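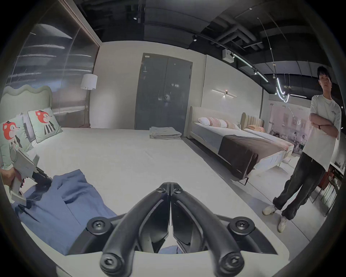 Boletín n.º 85 · pág. 4

¿Ya hacen las camas las máquinas?

Me lo preguntáis tanto que esta vez le dedico la columna entera. Respuesta corta: todavía no, o no como las haría vuestra madre. La larga tiene más gracia.

Doblar tela es de lo más puñetero que se le puede pedir a una pinza. Una taza tiene siempre la misma forma, la agarres por donde la agarres, pero un trapo azul arrugado encima de un colchón es distinto cada vez que lo tocas. Lo levantas por una esquina y las otras tres se te esconden debajo (a mí me pasa con las sábanas bajeras, y tengo diez dedos). Con dos pinzas, una por mano, hay que encontrar el borde, pellizcar una sola capa y no llevarse de paso la colcha. ¡Casi nada!

Hablé de esto con Marietjie Ndlovu, que lleva años probando cacharros domésticos para Varkivar, y me enseñó sus cuentas del último ensayo de agosto: 200 intentos de doblar un paño pequeño y 85 que ella daría por buenos. «Por buenos para guardar en un cajón, no para una visita», me aclaró. Con la ropa de cama de verdad ni lo apuntaron. Una sábana de matrimonio cuelga, pesa y se engancha en el cabecero, y ahí el programa se queda pensando.

En Kekana van por otro camino y se han centrado en las toallas de hotel, todas iguales, que llegan planchadas y en montón. Ahí sí que veo negocio. El aparato de Nultby también promete, aunque tarda ocho minutos por toalla y yo a esa velocidad me desespero.

¿Y en las tiendas? Pues una exposición de dormitorios me parece un sitio estupendo para practicar: camas puestas, cojines, luz decente y espacio para moverse entre una cosa y otra. Bastante más fácil que mi cuarto, con la silla de la ropa y el gato.

Mi apuesta es que veremos antes una máquina que apile toallas que una que meta un nórdico en su funda. Si alguien de Drolier me lee y tiene una que lo haga, que me escriba, que le presto la funda y hasta le invito a café.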